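Home About Us Courses Fees Visiting Contact

About Stindalcombe

Most school websites tell you the place is a family. We have never been sure what that is supposed to mean to somebody deciding whether to pay for an evening class. Stindalcombe is a school for adults who want to learn to repair and restore furniture. We have 135 students a year, and most of them have jobs and come to us after work, tired, wanting to get on with it.

Ward Kuipers and Sanne Brouwer started the school after both had taught on short courses elsewhere and come away with doubts. People would spend a weekend on one joint, take home a certificate, and still not know what to do with a chair that rocked. Ward still dislikes certificates. We do issue one, on request, and it says that you attended.

You will hear a lot from other schools about passion and heritage. We are wary of both. An old piece of furniture can be badly made, and plenty of it was. Part of the first term is learning to tell which pieces are worth your hours, and some students are disappointed to hear that grandmother's dresser is one of the others. It's your dresser, though. If you want to fix it anyway, we will help. 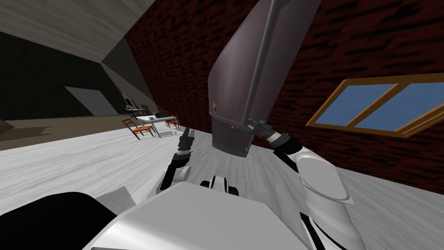 How the courses run

The main course lasts 14 weeks, one evening a week, with no more than 6 people to a teacher. Four of those weeks go to chairs, which is more than anyone asks for and less than they need. Then come drawers, veneer repairs, and finishes. Upholstery is a separate course taught by Olumide Amadi, who trained as a saddler and has strong views about staples.

We don't teach online. We tried it in the spring, when we had little choice, and the results did not persuade us. You can show somebody how to sharpen a chisel over a video call, but you can't feel the edge they ended up with. A few students liked it and told us so. We gave everyone else the option of coming back to finish in August, and nearly all of them took it.

There is no advanced diploma, no master level, no alumni circle. If you have done the main course and want to keep going, you can book bench time by the evening and bring your own project. A teacher is in the building. Whether you need one is up to you.

What we make of "sustainable"

The word turns up in every brochure in our trade and we have used it ourselves. Repairing a table does keep it out of the dump for a while. But a table nobody wants after it has been repaired goes there just the same, with more glue in it. We would sooner you asked whether you will use the thing. 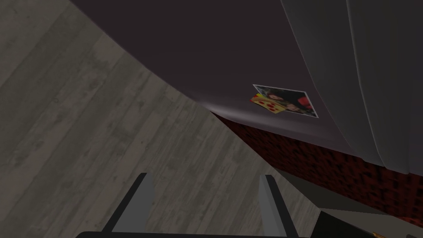
The same goes for products. Suppliers send us tins of "natural" oil and wax all year long. Sanne puts each one on a scrap board beside the cheap oil we already buy and leaves the board on a windowsill. So far the cheap oil has held its place. We take no money from suppliers, and if a teacher recommends a product you are welcome to ask what else they have tried.

Who to talk to

Sanne Brouwer handles course places and will tell you plainly if a course is wrong for you. Olumide Amadi answers questions about upholstery. Ward Kuipers would prefer that you came in and looked around first, which you can do on any teaching evening without an appointment.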